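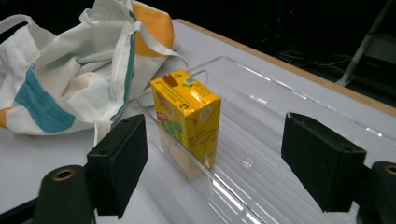
Se busca gente para preparar meriendas en bolsa. Campaña de febrero, turno de tarde

Edus, preparación de meriendas para colegios y ludotecas
Lugar: nave Bistonham, calle Latton 77, planta baja (entrada por el patio)
Plazas: 6
Tipo: contrato temporal, media jornada
Incorporación: primeros de febrero

De qué va

Preparamos meriendas. Zumo, algo de comer, servilleta, todo a su bolsa y la bolsa a su colegio. En febrero se nos juntan las excursiones con lo de siempre y no llegamos con la plantilla que hay. Son 524 bolsas por tarde en los días fuertes, 257 en los flojos. Buscamos manos, con ganas de hacerlo bien y sin romper cartones de zumo.

No hace falta experiencia. Si has trabajado en comedor, supermercado, almacén, panadería o parecido, dilo en el correo, que ayuda. Si has preparado meriendas en casa para una tropa de críos, dilo tambien.

El puesto

Mesa blanca, bandeja transparente, bolsas de tela. Eso es el puesto. El zumo va primero a la bandeja, de pie, y de la bandeja a la bolsa. La bolsa se saca del montón (vienen arrugadas, es lo normal, no se planchan), se abre bien por las asas y se mira por dentro antes de meter nada.

Lo que harías una tarde cualquiera:

Recoger la hoja de pedidos del tablón. Leerla entera, también las notas de abajo.
Limpiar la mesa y la bandeja con el paño y el espray de la balda. Secar.
Traer los zumos de la estantería, comprobar fecha y que el cartón no esté golpeado ni hinchado.
Zumos de pie en la bandeja. Tumbados no.
Abrir bolsa, revisar costuras y asas. Asa descosida, a la caja de arreglos.
Llenar: lo que pesa abajo, lo blando arriba.
Etiqueta con el nombre del grupo en el asa, por fuera.
Bolsa hecha, al carro. El carro no se deja en el pasillo, que por ahí salen los de la furgoneta.
Apuntar en la hoja y a por la siguiente.

Al final de la tarde se recoge todo. Zumos que sobran a su estantería, bandejas fregadas y boca abajo, bolsas sin usar dobladas en el cajón. La última media hora es para eso y va pagada como las demás.

Sobre las bandejas

Son de plástico transparente y se ve todo: huellas, gotas, polvo. Se secan con paño de microfibra, nunca con papel, que deja pelusa y luego parece que no se ha limpiado. Una gota de zumo en el fondo se queda pegajosa y el siguiente cartón se engancha. Así que gota que veas, gota que quitas. Tampoco estropajo verde, por favor, el año pasado hubo que retirar unas cuantas por rayadas.

Se cogen con las dos manos y se llevan a la altura del cinto. Llenas pesan más de lo que parece.

Sobre las bolsas

Bolsas de tela con asas largas, van y vuelven. El colegio las devuelve, se lavan y otra vez a la mesa. Por eso se revisan siempre, aunque acaben de salir de la lavadora. Dentro nos hemos encontrado de todo: pajitas, migas, una canica, un calcetín. Se vacía, se sacude fuera (en el patio, no encima de la mesa) y si huele raro vuelve a lavar.

Hay varios dibujos y colores. El dibujo da igual para el reparto, manda la etiqueta. No perdáis tiempo emparejando.

Alergias, leer despacio

Los pedidos con alergia llevan hoja aparte y se montan en la mesa del fondo, la que llamamos Han porque así se llamaba el proyecto de comedor con el que empezamos. Allí sólo se monta eso. Guantes nuevos, bandeja recién fregada, y la bolsa la revisan dos personas antes de cerrarla. Las primeras tardes no estarás en esa mesa. Luego sí, cuando hayas hecho la formación.

Si dudas con un ingrediente, paras y preguntas. No pasa nada por ir tarde con esa bolsa.

Horario

De 15:30 a 19:30. Entrada puntual, a las 15:30 se reparten las mesas y quien llega después se queda con la que haya. Descanso de 20 minutos a media tarde, pagado, con café y fruta en la salita.

Fines de semana no se trabaja. Alguna mañana suelta si hay excursión grande, se avisa antes y es voluntario; quien diga que no, sin problema.

Condiciones

Contrato desde el primer día, también la tarde de formación.
Salario según convenio, se paga a mes vencido por transferencia.
Bata, gorro y guantes los ponemos nosotros. El calzado lo traes tú, cerrado y con suela que no resbale.
Ayuda de transporte si vienes de fuera de Latton, con el abono o los billetes.
Taquilla con llave. Si la pierdes, avisa el mismo día.
La campaña termina con el mes. De ahí suele salir alguna plaza para primavera, pero no la prometemos.

Qué pedimos

Mayor de edad y permiso de trabajo en regla.
Carné de manipulación de alimentos. ¿No lo tienes? Se hace el curso con nosotros antes de empezar, sin coste.
Poder estar de pie buena parte de la tarde. Hay taburetes altos para quien los necesite, se piden y ya está.
Leer bien una hoja de pedido en castellano.
Manos limpias, uñas cortas, sin anillos ni pulseras en la mesa. Pendientes pequeños sí.
Pelo recogido.
Buen trato. Se habla mucho en las mesas, se pone la radio, pero con los cascos puestos no se trabaja.

Se valora

Haber trabajado en cadena o en preparación de pedidos.
Coser un poco. La caja de arreglos está siempre hasta arriba y quien quiera puede pasar un rato con las asas en vez de en la mesa.
Carné de conducir, por si falta alguien en reparto.
Vivir cerca.

Qué NO es este trabajo

No es cocina. No se cocina nada, todo viene envasado o de la panadería. No es reparto, salvo que quieras. No hay que hablar con familias ni con colegios, de eso se ocupa la oficina.

La tarde de prueba

Antes de firmar la campaña hacemos una tarde de formación, pagada. Se enseña el puesto, se monta una tanda corta y se ve cómo va. Nadie cronometra. Miramos sobre todo tres cosas: que revises la bolsa antes de llenarla, que los cartones lleguen sin aplastar y que leas la hoja. La velocidad viene sola a los pocos días.

Consejo de los que ya estan: el cartón se coge por los lados, a media altura y sin apretar. Por la esquina se abolla, y uno abollado no sale. Y al meterlo en la bolsa, bájalo hasta el fondo con la mano, no lo sueltes desde arriba.

Trae ropa cómoda que se pueda manchar. En la nave hace fresco en febrero, por lo menos hasta que se calienta; una camiseta de manga larga debajo de la bata va bien. Agua puedes tener, en botella cerrada y en la balda, no en la mesa.

Cómo apuntarse

Correo a la oficina de Edus con el asunto MERIENDAS FEBRERO. Dentro, por favor:

nombre y teléfono
desde cuándo puedes empezar
si tienes el carné de manipulación o necesitas el curso
si puedes todas las tardes o sólo algunas (di cuáles)
experiencia, dos líneas, no hace falta carta
alergias tuyas, si las hay, por la mesa en la que te pongamos

Currículum si lo tienes hecho. Si no, con lo de arriba nos apañamos. Fotos no, no las pedimos.

También se puede dejar el papel en mano en la nave, por la mañana de 10:00 a 13:00. Timbre de abajo, el de arriba no funciona. Por la tarde mejor no, estamos con las bolsas y no se oye la puerta.

Contestamos a todo el mundo, aunque sea para decir que no. Puede tardar unos días. Si cambias de teléfono entre medias, manda otro correo con el mismo asunto.

Preguntas que nos llegan siempre

¿Se puede media campaña?
Sí, pero tienen preferencia quienes puedan entera.

¿Puedo venir con una amiga, mi hermano, etc.?
Cada uno manda su correo. Si entráis los dos intentamos poneros en el mismo turno, en la misma mesa ya se verá.

¿Hay que cargar peso?
Cajas de zumo desde la estantería a la mesa. Hay carretilla. Si tienes la espalda mal, lo dices y haces etiquetas o bolsas.

¿Me puedo llevar los zumos abollados?
Los golpeados que están bien de fecha y no pierden se ponen en la salita, para el descanso o para llevar. Los hinchados van a la basura, ésos no se tocan.

¿Y si ya trabajé en otra campaña?
Escribe igual, con el asunto puesto y diciendo en cuál estuviste. La tarde de formación la haces otra vez, han cambiado las etiquetas y la hoja de alergias.

¿Se puede aparcar?
En el patio no. En la calle Latton, donde se pueda. Bicis dentro, al lado de las taquillas, sin bloquear la puerta.

Cerramos lista cuando se cubran las 6 plazas. Los correos que lleguen después se guardan para suplencias, que en febrero con los catarros siempre hacen falta.

Oficina de Edus, nave Bistonham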